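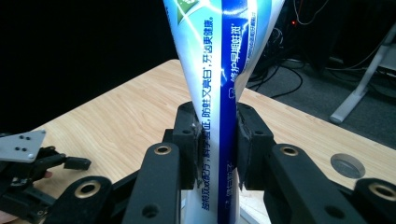 Pendmont 推出 Oda 洗漱收纳盒与浅色方桌，10月起在 Tendham 门店销售

Tendham，2019年10月30日——家居用品公司 Pendmont 宣布，Oda 系列新增洗漱收纳盒和方桌，即日起在 Tendham 门店陈列并接受订购。收纳盒为浅灰色塑料，敞口，内部分格，用来立放牙膏、牙刷、梳子一类的小件。方桌为浅色木质桌面，四角做成圆角，可以放在卧室、走廊或者卫生间门外，作为洗漱用品的固定位置。

两件产品分开出售，也可以一起购买。收纳盒不需要安装，不带盖，也没有吸盘和挂钩。方桌由门店安排送货，桌腿在送货时装好。

Oda 系列此前以厨房收纳为主，有调料架、碗碟隔板和抽屉分隔条。洗漱用品是这个系列第一次做厨房以外的东西。Pendmont 表示，厨房产品继续供应，型号和价格不变。

起因：放不下东西的洗手台

去年冬天，Pendmont 产品部门走访了30户住在 Tendham 旧公寓里的家庭，想了解厨房抽屉的使用情况。走访的时候，不少住户提到的却是卫生间。旧公寓的洗手台窄，台面上除了水龙头和肥皂盒，剩下的地方不多。牙膏横着放，常常被别的东西压住；竖着插在漱口杯里，杯子又容易倒。有几户已经把牙膏、牙刷搬到了卫生间外面，放在凳子上、鞋柜上，或者窗台上。

产品部门回来以后没有继续做抽屉的方案，先画了一批放在台面上的小盒子。最早的几款是圆筒形，样子和笔筒差不多，试用的住户觉得牙膏放进去会歪，取的时候要扶住筒身。后来改成有隔断的敞口盒子，牙膏和牙刷不再挤在一起。

方桌是后来加进来的。住户把洗漱用品搬出卫生间之后，多半没有合适的地方摆，鞋柜太高，凳子又要坐人。Pendmont 本来有一款浅色木桌面用在儿童房家具上，产品部门把它改成单独的小方桌，和收纳盒一起做试用。

收纳盒：分格，敞口，可以单手取放

收纳盒的分格是固定的，不能拆，也不能移动。产品部门试过可拆的隔片，住户用了一段时间以后，隔片经常掉下来，或者洗完就不再装回去，最后的版本取消了这个设计。格子有宽有窄，宽的放牙膏和洗面奶，窄的放牙刷、眉笔、棉签。剃须刀也可以放，刀头朝上。

盒口没有向内收的边，东西可以直上直下取放。刚买来的整支牙膏放进去比较稳，用到一半以后管身变扁，仍然可以靠着隔断立住。快用完、已经卷起来的牙膏不太适合立放，建议平放在盒子旁边，或者尽快用完换新的。

牙膏放进盒子的方向没有规定。盖子朝上时，管口不接触盒底，盖子没有拧紧也不会弄脏格子。盖子朝下时，膏体会往管口走，剩得不多的时候挤起来省力一些，但盖子一定要拧好。平盖的牙膏两种放法都可以，尖盖的最好朝上。

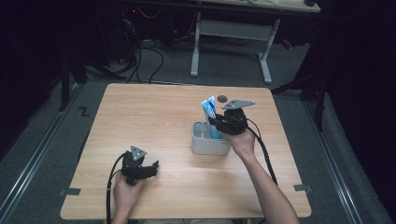
一家几口人都用同一个收纳盒，牙膏和牙刷会不会混在一起？

牙膏可以共用一格，牙刷建议每人固定一格。盒子里的格子够一般的小家庭使用，如果家里人多，或者大人和孩子用的牙膏不一样，可以买两个并排放，把孩子的那个放在靠外的一边，方便拿。

收纳盒的颜色目前只有浅灰一种。Pendmont 在试用时还做过白色和深蓝色，白色上面的水垢不明显，但牙膏渍干了以后也看不出来，住户容易漏擦。深蓝色正好相反，一点白印就很显眼。浅灰色在两者之间，最后定了这个颜色。其他颜色是否上市，公司暂时没有计划。

盒子底部有一圈浅浅的凸边，把盒底和桌面隔开。湿的牙刷放进去以前，最好先甩一甩水。盒底不漏水，积水会留在格子里，需要定期倒掉。有读者可能会问为什么不在底部开孔，试用的第一批盒子是开孔的，放在洗手台上没有问题，放在木桌上就会在桌面留下水印，所以改成了不开孔的。

方桌：浅色木纹，圆角

方桌的桌面是浅色木头，木纹从浅米色到浅棕色都有，纹路细，有的地方平直，有的地方成弧形。每一张桌子的纹路都不一样，门店陈列的样品只能作为参考，收到的桌子在颜色深浅上可能有差别。顾客如果对颜色有要求，可以到店里自己挑选桌面，选好以后由店员写上订单号。

圆角是按照走廊的使用情况定的。Tendham 的旧公寓走廊窄，方桌靠墙放以后，人从旁边过去会蹭到桌角。最初的样品是直角，有住户在角上贴了防撞条，贴了以后不好看，也不好擦。改成圆角以后就不用再贴了。

桌面没有抽屉，下面也没有隔板。产品部门考虑过加一层放毛巾，后来没有做，一方面会影响价格，另一方面湿毛巾放在通风不好的地方容易有味道。毛巾还是建议挂起来。

桌面上除了收纳盒，还可以放一面小镜子、一个漱口杯和一盒纸巾。Pendmont 建议在桌子靠里的一侧放不常用的东西，比如备用的牙膏和替换的刷头，每天要用的放在外面。收纳盒不必放在桌子正中，靠着惯用手的一边会顺手一些。左手刷牙的人可以放在左边。

桌子不是为浴室内部设计的。淋浴间和没有干湿分离的卫生间里不要使用，长期受潮会使桌面变形，这种情况不在保修范围之内。 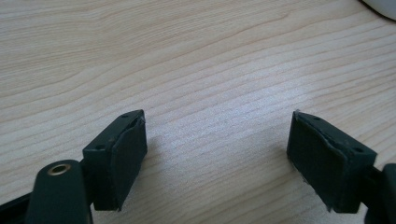
清洁与保养

收纳盒可以直接用水冲洗，污渍用软刷和洗洁精处理。角落里干掉的牙膏先用温水泡一会儿，再刷就容易掉。不要用钢丝球。盒子不能进洗碗机，也不要用开水烫。

桌面平时用拧干的抹布顺着木纹擦，擦完再用干布走一遍。水滴在桌上应当及时擦掉。牙膏沾到桌面时，趁没干用湿布抹去；已经干了的，用湿布盖在上面，等它变软再擦，不要用指甲或者刀片刮。

含氯的清洁剂、酒精和带颗粒的去污膏都不适合这款桌面。有些美白牙膏里有摩擦剂，网上有人拿牙膏擦家具上的划痕，Pendmont 不建议在这张桌子上这样做，擦过的地方会和周围颜色不一样。

桌子摆放的位置避开暖气和直射的阳光。浅色木头时间长了颜色会变深，属于正常现象。如果桌上一直压着同一样东西，下面的颜色会和旁边有差别，隔一段时间把收纳盒换个地方就可以。

桌面有轻微的划痕，可以带着购买凭证到 Tendham 门店领取一小包保养用品，里面有一块软布和一份说明。划痕比较深的，门店可以登记，由 Flastside 工场处理。

整理洗漱用品的几点建议

收纳盒的包装里附有一张折页，内容是产品部门在试用期间整理出来的做法，这里摘录一部分，供媒体和顾客使用。

先把洗手台、镜柜和抽屉里的洗漱用品全部拿出来，放在一张空出来的桌子上。开封的和没有开封的分开。试用的家庭里，同时开着几支牙膏的情况很常见，往往是一支快用完了放着没管，又开了新的。快用完的先挑出来，放在最外面的格子里，用完之前不再开新的。

看一下保质期。牙膏的日期一般印在管尾的压边上，字很小，有的是压上去的钢印，要对着光看。过期的不要再用来刷牙。

旅行装单独收。酒店带回来的小支牙膏、分装瓶和一次性牙刷，放进洗漱包里，不要和每天用的混在一起。洗漱包可以放在衣柜里和行李箱放一处。

没有开封的存货不要都摆在桌面上，留一支备用就够了。其余的放在柜子里，按日期先后排好，新买的放后面。

带功效的牙膏，例如防蛀的和美白的，如果家里人各用各的，就分到不同的格子里，印有文字的一面朝外。看得见名称，早上拿的时候不容易拿错。孩子用的牙膏与大人的分开放，折页上有一张小标签，可以剪下来贴在格子外面。

牙刷换新以后，旧的不要插回原来的格子。要留着刷水龙头或者瓷砖缝的，放到清洁用品那边去。

整理完以后，把收纳盒端起来，桌面擦一遍，再放回去。以后每周倒一次积水，每个月把盒子空出来洗一次，时间不长。

生产与包装

收纳盒和方桌都在 Flastside 生产。Flastside 工场原来做 Oda 系列的厨房抽屉分隔条，今年夏天增加了一条收纳盒的生产线，方桌的桌面也在同一个厂区加工。第一批收纳盒约4000个，已经完成并运到 Tendham 的仓库。方桌按订单生产，店里只保留少量现货。

收纳盒的包装是一个纸套，没有塑料袋。纸套侧面有开口，在店里可以摸到盒子的材质，不用拆包装。方桌的桌面用纸板和软垫包好，送货人员安装以后会把包装带走，顾客需要留下的话，请提前说明。

试用期间有住户反映，盒子刚拿到时有一点塑料的气味。正式生产的盒子在包装以前会先敞开放置几天，如果到手以后仍有气味，用清水洗过，在窗边晾一晚再使用。

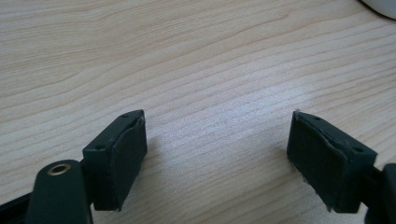 销售安排

收纳盒和方桌目前在 Pendmont 的 Tendham 门店有售，店里设了一处陈列区，两件产品都可以上手试用。顾客可以把自己平时用的牙膏和牙刷带来，放进盒子里看看是否合适。这一条是门店提出来的，各家用的牙膏长短粗细不同，看尺寸不如直接放一下。

收纳盒售价为19元，方桌的价格按照送货地址和是否安装计算，请向门店询问。一次购买5个以上收纳盒的，可以由门店送货，不另收费。民宿、宿舍和培训机构需要较多数量的，请提前和门店联系，确认供货时间。

收纳盒未经使用的，可以凭购买凭证退换。洗过或者放过湿牙刷的，出于卫生方面的考虑不再接受退货，有破损的除外。方桌在安装当天请检查桌面和四个角，发现磕碰，当场告诉送货人员，由他们登记并安排更换桌面。

已经买过 Oda 厨房系列的顾客，可以继续使用原来的会员号，不需要重新登记。

后续产品

Pendmont 正在试用一款窄一些的收纳盒，用于镜柜内部，高度也会降低，适合平放的小件。方桌方面，有顾客问能不能做长方形的，产品部门正在收集意见，还没有确定的样式。以上产品的上市时间另行公布。

关于 Pendmont

Pendmont 设计和销售家用收纳用品和小型家具，旗下 Oda 系列包括厨房收纳和洗漱收纳两类产品。公司的门店和仓库设在 Tendham，生产由 Flastside 工场负责。

媒体联系

需要样品、产品资料或者到 Tendham 门店拍摄的媒体，请与 Pendmont 新闻办公室联系，说明媒体名称、需要的产品和希望到店的时间。样品用后请寄回门店，收纳盒的纸套不必保留。

（完）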